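How to Dry a Load of Dark Clothes Without the Lint and the Creases

My mother dried everything on a line strung between two pear trees, and I grew up thinking a dryer was something you pushed a button on and walked away from. Then I moved to Murnton, where it rains for most of July, and ruined a very nice black cardigan. So pour yourself some coffee and let me tell you how I do it now.

Start with the sorting

Sorting is the dull part, I know, but please don't skip it! I keep darks in one pile, bright colors in another, and towels well away from both, as towels shed like an old dog. Any big round tub will do for holding what has to wait its turn. A dark gray one is handy because scuffs and fine scratches hardly matter on it, and a blue piece bunched up in the bottom is easy to spot against the gray, so it doesn't get forgotten until next week. Do shake each thing out when you lift it from the tub, though, or the folds will go into the machine just as you left them. 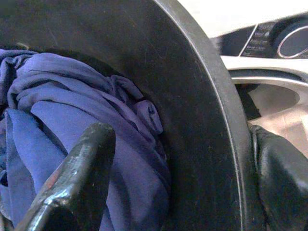 My neighbor Tiziana swears by turning every dark garment inside out first, and she has brought me around to it. The rubbing then happens on the side people don't see, and black stays black a good deal longer. Zip the zippers, button the buttons, and look through the pockets for tissues. One tissue in a dark load and you'll be picking at your sleeves all winter.

Before you load

Open the door all the way and have a look at the grille under the opening. On many front loaders that's where the lint filter sits, and the little holes can clog before you know it. Pull the filter out if yours comes out (your manual will tell you), roll the fluff off with your fingers, and put it back snugly.

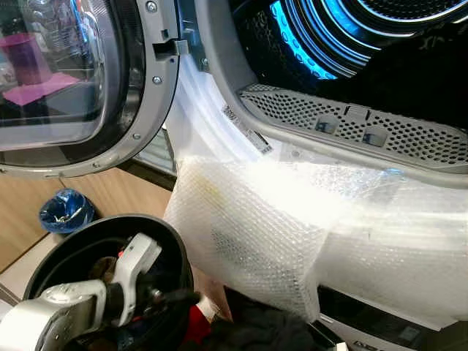

Babita Bansal

Now put the clothes in one at a time, loosely. I stop when the drum is half full, even if there are only 2 shirts left over and it's terribly tempting to squeeze them in. A crowded drum gives you a warm, wrinkled ball with a damp middle.

Pick low heat for anything stretchy and medium for plain cotton. I set the timer for 20 minutes to begin with, then stop and feel the waistbands and collars. 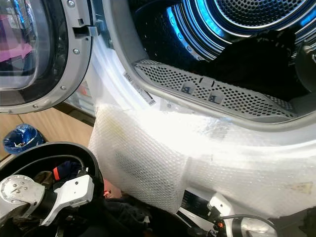

If those thick parts are still damp, untangle any sleeves that have wrapped themselves around each other, and give the load another short turn. Thin shirts can come out at this point and go straight onto hangers.

Fold or hang the rest while it's still warm, smoothing the seams with the flat of your hand. Jeans I take out a touch damp and leave over a chair back overnight, and they've kept their shape much better that way. Then clean the filter again, and leave the door open a little while the drum cools.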